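Flillonus Household Chores Set

README, January release

This set holds recordings of two-armed robots doing ordinary housework, with a smaller part on shop-floor packing. It was put together to help answer a plain question: which chores can a machine finish today without a person stepping in, and where does it stop?

There are 289 episodes. Each one covers a single attempt at a single chore, from the start signal to the point where the operator or the policy ends the attempt. Failed attempts are kept. If you only want the clean ones, filter on the outcome field described below, but please read the part on scoring before you quote a success rate.

What is in the set

The chores fall into four groups: laundry, dishes, tidying and packing. Laundry is the largest group and the one most people ask us about. It is split into loading, unloading, sorting and folding, and these are stored as separate tasks even when they were recorded one after the other. We tried joining them into long episodes in an early version and found that people training on the set had trouble with the pauses between steps.

Dishes covers racking plates and bowls and emptying the rack again. There is no hand washing. Tidying covers picking things off a floor or a table and putting them into a bin or onto a shelf. Packing was recorded at the Dunne workshop and covers placing small parts into trays and closing cartons.

Most episodes are teleoperated, meaning a person drove the arms. A further 80 were run by a trained policy with nobody driving. The mode field tells you which is which. Do not mix the two when you report results. A person driving the arms shows what the hardware can reach and hold, and that is a different matter from what the software can do alone.

Where and how it was recorded

The home recordings were made in 2 apartments, which we call Vustton and Ilto in the metadata. Both are lived-in layouts with normal furniture and normal appliances. Nothing was raised, lowered or widened for the robot. The operator was allowed to set the basket or bin in a starting place before the episode began, and that starting place changes from one episode to the next.

Every episode has a head camera view, joint positions for both arms, gripper opening, and the operator's commands where there was an operator. There is no sound. Force at the wrist was recorded for part of the packing group only, and we would not lean on it, as the sensor drifted and we have not corrected for that.

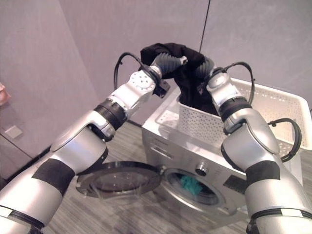
Laundry is a good test of whether these machines are ready for a home, and on the whole they are not. The grippers can close on a shirt well enough. The trouble is that cloth has no fixed shape, so the place you grab it decides what happens next. With one gripper, a bunched garment tends to swing, and its low corner catches on whatever is nearby. Holding it from both sides, as with the black one above the basket, keeps it steadier, but now two arms have to agree on height and timing over a small target. Look also at how much the machine itself is part of the job: the open door sticks out over the floor, the basket takes up most of the top, and there is still a teal-green piece of cloth in the drum. A person reaches past all this without thinking. The policy has to learn where its own elbows are.

The last item in the drum deserves its own note. Across the laundry group, the first few pieces come out far more reliably than the last one. A full drum gives the gripper something to close on almost anywhere. A single piece lying flat against the metal is harder to see and harder to pinch, and small things such as socks can sit where the fingers do not reach at a useful angle. If your method unloads most of a drum and leaves one sock, it has not unloaded the drum. We score it that way.

Folding is worse. Towels are often passable. Shirts are passable when they start out flat. From a heap, the policy spends most of its time looking for an edge, and the result is usually something you would fold again.

Dishes and packing go better because the objects keep their shape. Packing at Dunne is the closest thing in the set to a finished job. The trays are always in the same spot, the parts are always the same parts, and a dropped part does no harm. We would be careful about reading anything into this for homes.

How outcomes are scored

The outcome field takes one of these values:

done – the chore was finished to the written standard with no help
partial – some of the work was finished but the standard was not met
helped – a person touched an object, the robot or the appliance during the episode
stopped – the episode was ended early for safety or because the robot was stuck

The written standard for each task is in the standards folder. They are short. For unloading, it reads: all items out of the drum, all items in the basket, nothing hanging over the rim to the floor, nothing on the floor. For loading, the door must also be closed. Choosing a program and adding detergent are not part of any task in this release.

Labels were given by Noreen Nic Giolla, who watched every episode in full. A second labeler checked the laundry group. Where they disagreed, the lower score was kept, and the original pair of labels is stored in the notes field so you can make your own choice.

Time is recorded but is not scored. It should still be read alongside the outcome. Many episodes marked done took long enough that most people would have given up and done the chore themselves. For a task that can run while the house is empty this may not matter. For clearing a table before dinner it does.

Files

Each episode is a folder named by group, task and episode number. Inside you will find the video, a table of robot states, a table of commands, and a small text file with the labels. States and commands share one clock. The video has its own clock, and the offset is given in the text file. Apply the offset before you line them up – skipping this is the most common mistake we see in reports from users.

The train and test lists are in the splits folder. The test list is drawn by garment and object as well as by episode, so a shirt that appears in training does not appear in test. Please keep to these lists if you want your numbers compared with anyone else's.

Known problems

Dark clothing is overrepresented in the Ilto recordings. Policies trained only on that part do poorly on white sheets.

In 2 episodes of the dishes group the left gripper opening was logged as constant while the gripper was plainly moving. They are flagged in the text file and left out of both lists.

The operators got better as the work went on. Later teleoperated episodes are smoother and shorter than early ones, so sorting by episode number also sorts by skill. Shuffle before training.

Both apartments have washing machines that load from the front. There are no top loaders and no stacked units, and we have no reason to think results carry over.

What the set should not be used for

It should not be used to claim that a robot is safe around children, pets or older people. Nobody walked through the work area during recording, and no episode tests for it. It should not be used to estimate how many hours of housework a robot would save, for the reasons given under scoring. It is also too small to compare two brands of arm.

Changes since the last release

The packing group is new. Sorting has been split out from folding. Several unloading episodes moved from done to partial after we tightened the rule on items hanging over the basket rim. The old labels remain in the notes field.

Corrections

If you find a wrong label or a bad offset, send the episode folder name and the time in the video where the problem starts. Label fixes go into the next release and are listed in the changes file with the old and new values side by side.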